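Lista de verificação — bancada de separação de fios
Sala 314, Trarkness
Inspeção de novembro
Verificação: Yi-an Lim
Acompanhamento: Gun-woo Kang
Cópia para: Ok-hee Nam, Seung-woo Oh

Legenda: C = conforme; NC = não conforme; P = pendente; NA = não se aplica

1. Acesso e área em volta

1.1 Corredor de acesso desobstruído — C
1.2 Extintor no suporte, lacre íntegro — C
1.3 Piso sem extensões atravessadas — C
Comentário: a extensão apontada na inspeção anterior foi retirada. O gancho onde ficava pendurada continua na parede do corredor, à altura do ombro, e deve ser removido ou protegido.
1.4 Iluminação suficiente sobre a bancada — C
1.5 Sinalização de saída visível a partir da sala — P
Comentário: a placa foi pedida à manutenção em tamanho maior. Seung-woo Oh tem o número do pedido.

2. Superfície de trabalho

2.1 Tampo sem lascas nem rebarbas — C
2.2 Arestas sem pontas que prendam o fio — C
Comentário: passar o pano seco ao longo de todas as bordas. Se o pano enganchar, marcar o ponto com fita e avisar.
2.3 Tampo livre de material alheio à separação — C
2.4 Fio solto apenas na zona de trabalho — C, com observação
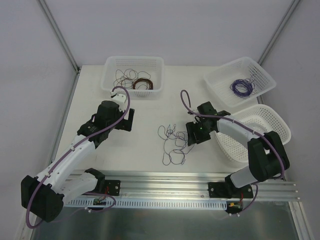 O item 2.4 costuma gerar dúvida, e a redação antiga não ajudava. O fio em separação pode ficar sobre o tampo enquanto há alguém responsável pela bancada; o que não pode é passar da borda e pender para o lado do operador. O emaranhado azul-acinzentado escuro está na área aberta, perto do centro da parte da frente, com laços largos apoiados diretamente na superfície branca, e a posição é aceitável. Laços desse tamanho prendem em botão de punho e em pulseira de relógio. Por isso a observação: mangas justas ou dobradas acima do cotovelo, sem exceção para visitantes.

2.5 Pontas de fio cortadas recolhidas no recipiente próprio — C
2.6 Marcas no tampo registradas — P
Comentário: limpar com pano úmido antes de registrar. Só entra na ficha o que não sair com o pano.

3. Cestos

3.1 Cestos do tipo aprovado (plástico branco perfurado) — C
3.2 Borda sem trincas — C
3.3 Fundo apoiado por inteiro no tampo — C
3.4 Cores separadas por cesto — C
Comentário: os tons de marrom vão juntos. O azul-arroxeado vai à parte. Nam-gil Ra perguntou se o cinza deve ter cesto próprio; até haver resposta, fica no tampo ou na caixa de triagem, identificado.
3.5 Rolos enrolados e fechados sobre si — C
3.6 Fio solto dentro do cesto sem ultrapassar a borda — P
Comentário: a medida é feita com a régua deitada sobre o cesto. Fio que toque na régua precisa ser acomodado antes do fim do turno.
3.7 Etiquetas de lote Irivska legíveis nos rolos recebidos — P
Comentário: a conferência ficou para a próxima entrega. Anotar o lote na ficha mesmo quando a etiqueta vier descolada.
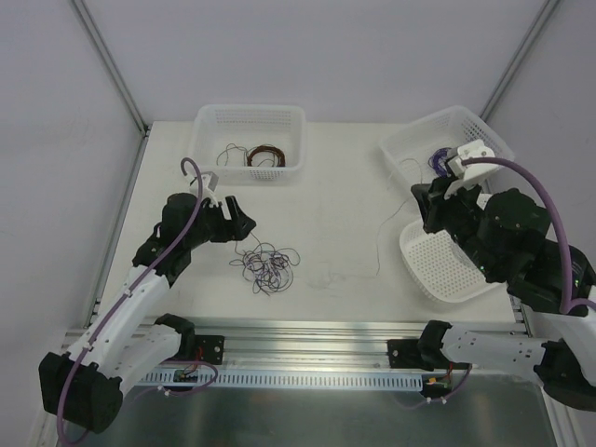

Itens 2.4 e 3.4: fios finos emaranhados no tampo, à esquerda do centro; rolos marrom-avermelhado e azul-arroxeado em cestos separados.

4. Manuseio do fio

4.1 Desembaraçar a partir de uma ponta livre, sem puxar o monte inteiro — C
4.2 Não usar lâmina para abrir nós — C
Comentário: o nó que não abre com a mão vai para o saco de refugo com o pedaço junto. O estilete encontrado na gaveta em outra inspeção foi devolvido à oficina. Se aparecer de novo, registrar como NC.
4.3 Óculos de proteção para fio com memória de mola — C
4.4 Luvas finas disponíveis em três tamanhos — NC
Comentário: faltam as pequenas. Gun-woo Kang comprou um pacote avulso, que dura pouco. O pedido regular ao fornecedor Kelenen precisa incluir os três tamanhos.
4.5 Ponta do fio dobrada antes de guardar — P
Comentário: ponta reta atravessa as perfurações do cesto e fica para fora, na altura da mão de quem o levanta. Verificar com o cesto ainda apoiado, olhando a lateral de perto e depois por cima.
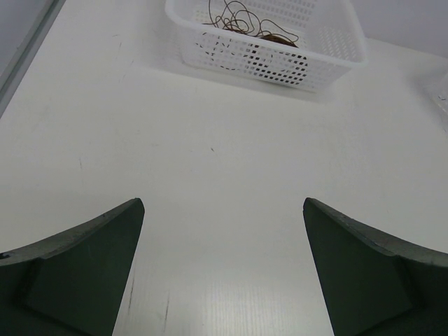

Para levantar o cesto, segurar pela borda com as duas mãos. Não enfiar os dedos pelas aberturas laterais. Quem encontrar ponta saindo dobra para dentro com o alicate de bico e anota o cesto na ficha, mesmo que o conserto leve poucos segundos.

4.6 Pausa a cada hora para quem faz separação fina — C
Comentário: Ok-hee Nam pediu que a pausa conste da escala. Já consta.

5. Armazenamento e estoque

5.1 Prateleira inferior reservada aos rolos pesados — C
5.2 Quantidade total dentro do limite da sala — C
Comentário: limite de 3.000 metros de fio, somando todas as cores. O saldo na ficha estava abaixo disso.
5.3 Refugo retirado da sala — NC
Comentário: o saco estava cheio e encostado na porta do armário Ham, que não abria por completo. Foi retirado às 16h, depois da inspeção. Mantém-se a NC porque a retirada deveria ter sido feita pela manhã.
5.4 Armário fixado à parede — C

6. Pendências

Placa de saída (1.5) — Seung-woo Oh
Luvas pequenas (4.4) — Gun-woo Kang
Destino do fio cinza (3.4) — Nam-gil Ra
Gancho no corredor (1.3) — manutenção
Conferência de etiquetas (3.7) — Yi-an Lim, na próxima entrega

As duas NC devem ser respondidas por escrito na própria ficha. A ficha fica na pasta azul, atrás da porta da sala 314.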